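3.2 Blocks, box and table

We kept the materials as plain as we could, and we were delighted by how much there was to learn from them. The task is tidying at its smallest: a colored block goes from a bare table into an open box. Across the two rooms, Skakstead and Fendlow, we logged 693 tidying rounds, 126 of them with a green block.

Green turned out to be the color we talked about most. Under a ceiling lamp its top and its front can look like two different paints, and a name such as "the dark green one" then fits one side of the block and misses the other. Our raters, working with the word list from the Sukeo pilot in July, disagreed on greens far more often than on reds, and reading their notes was a real pleasure. One rater wrote "grass on top, bottle underneath" and we have used the phrase ever since.

The table matters too. A white top makes even a faint shadow easy to find, and shadows tell a viewer how close a thing is to the surface. Fumiko Maruyama suggested keeping the cloth off for this reason, and the change made the height ratings much more fun to work with (see Section 4.1). The full set holds 2,278 ratings, stored under the Sasaki numbering.

Figure 2 gives a green block and the tabletop.

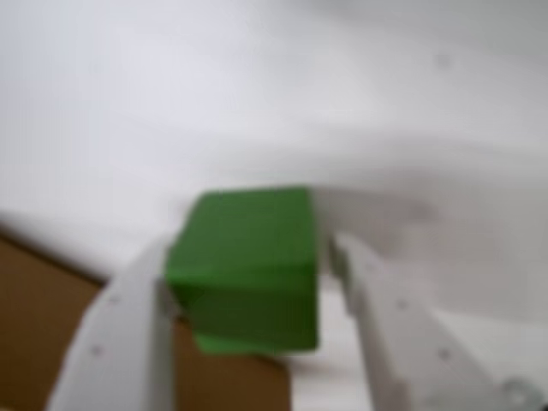
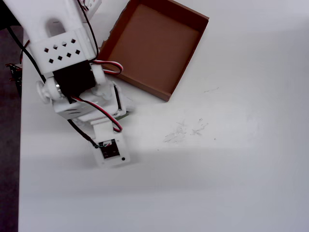

Page last modified: October 24, 2024

Figure 2. Block and tabletop. First picture: green block, lighter on the upper face and darker on the lower front face, with brown cardboard below. Second picture: white tabletop with a faint grey shadow.

The line between the two greens in the first picture is soft, and raters who were asked to trace it placed it at quite different heights. We scored any trace that stayed on the block as valid. Brown cardboard caused no such trouble, and every rater called it brown.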